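# Skekard Daily Fiber Powder, Unflavored

Skekard Daily Fiber is a soluble fiber supplement for adults who do not get enough fiber from meals alone. It dissolves in water, juice, or coffee and has no added sugar, color, or sweetener. The powder is made from partially hydrolyzed guar gum and is packed by Dultero at its Brestitz plant.

## Product details

| | |
|---|---|
| Item number | 447 |
| Net weight | 500 g |
| Servings per container | 62 |
| Serving size | 8 g (one level scoop) |
| Form | Powder |
| Suitable for vegetarians | Yes |

A smaller 192 g container is sold under the same label. The scoop supplied with it holds 4 g, so two level scoops make one serving.

## How fiber fits into a daily diet

Soluble fiber takes up water in the digestive tract and slows the rate at which food leaves the stomach. Many adults find that a meal with more fiber keeps them full longer. Beans, oats, fruit, and vegetables remain the preferred sources, and this product is intended to add to them – it does not replace a meal.

Persons who are new to fiber supplements may notice gas or mild bloating during the first week. Starting with half a serving usually reduces this.

## Directions for use

1. Pour at least 8 fluid ounces of a cold or warm drink into a glass or mug.
2. Add one level scoop and stir until the powder has dissolved.
3. Drink the full amount. A second glass of water is recommended.
4. After seven days, the amount may be raised to two servings per day, taken at separate times.

Do not take the powder dry. Allow two hours between this product and any prescription medicine, unless your pharmacist advises otherwise.

## Storage

Store at room temperature in a closed kitchen cabinet, away from steam and direct sunlight. Keep the scoop dry and replace the lid after each use. Once opened, the powder should be used within 90 days. Clumps that break apart easily when stirred do not affect quality.

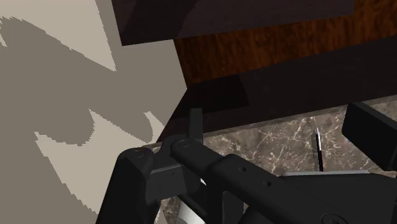 ## Warnings

Consult a physician before use if you are pregnant or nursing, have difficulty swallowing, or have been treated for a bowel obstruction. People with diabetes should review any change in fiber intake with their care team. Keep out of reach of children.

## Ordering and returns

Single containers and cases of six are available through Varghese, the distributor for all Skekard nutrition products. Unopened containers may be returned within 30 days of delivery with the packing slip. Opened containers are accepted only if the inner seal was damaged on arrival.

Label information last revised 1/29/19.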